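Between clients with the owner of Flostora

She talks with her hands full. Foils in one, a tail comb in the other, phone wedged somewhere under a towel. We had agreed on twenty minutes before her first booking and got maybe twelve.

Flostora is a two-chair color studio, up a flight of stairs, no sign you'd notice from the street. Opened in June. Before that she rented a chair at Storell, the big salon on Leitner Street, and she is careful not to say anything bad about it. "I learned speed there. Speed and how to eat lunch standing up."

Why leave, then? Long pause. Sound of a drawer.

"Gray hair," she says. "I wanted to do gray hair and I wanted to do it slow."

What she means is gray blending, the service where you stop covering the gray and start working with it. Fine highlights, a toner, a cut that doesn't fight the texture. First visit is $249 and it takes most of a morning. Some people leave when they hear the price. She lets them. "I'd rather you go home and think. It's your head. You're going to be wearing it."

She won't promise silver in one visit, either. People bring in photos of women who have been growing it out for two years. Box dye is the hard part, layers and layers of it, and dark box dye is worst. "You can't just pull it all out. Well, you can, and then you've got straw."

The money side she answers fast, like she's been asked a lot. Her opening order from Vamero, color and developer and toner, came to $859 and she'd budgeted for less. The second-hand dryer chair was $100. It squeaks. Clients like the squeak, she claims.

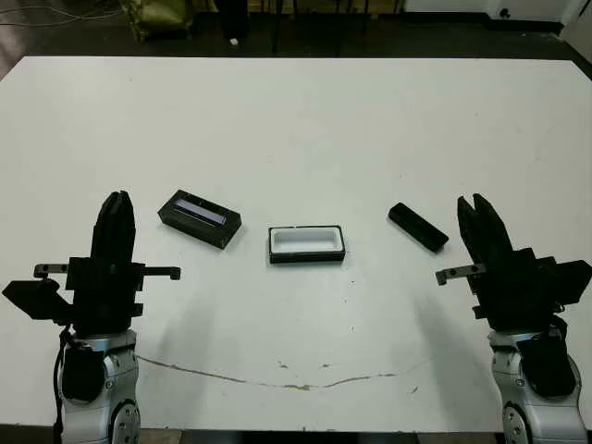 One of the regulars, already in the chair with a cape on, puts in that the slow part is what she comes for, that at her old place she was rinsed and out the door with wet ears, and that she hasn't had a root line to worry about since the second appointment. Her daughter hated it for a week and then asked for the number.

The owner laughs at that. "They always hate it for a week."

Her oldest client is 74 and came in wanting to go back to brown for a wedding. They talked it over for the whole of one appointment, no color at all, just a trim and a gloss. "She kept the gray. I didn't talk her into it, I want that in there. I would have done the brown."

Home care? Short list. Purple shampoo, but not every wash, once a week is plenty and less if your hair is dry. Cool-ish water. A little oil on the ends. She gets almost cross on the subject of people who leave purple shampoo on for half an hour while they do the dishes. "Then they call me. And they're lilac."

Sundays she's closed, and she means it this time, at Storell she worked most of them. Evenings are still a mess. She does the books at the shampoo bowl becuase it's the only comfortable seat in the place.

Anybody she'd turn away? Broken hair, yes, until it's had a few months of trims. Otherwise no. A second stylist, maybe next year, somebody patient. She has interviewed a couple of people already and didn't like how they held the brush.

Then the timer goes, and she's up and checking a foil behind the client's left ear, folding it back, checking another. Not yet. Five more minutes. I ask if theres anything she wanted to add and she says tell them to park in the back.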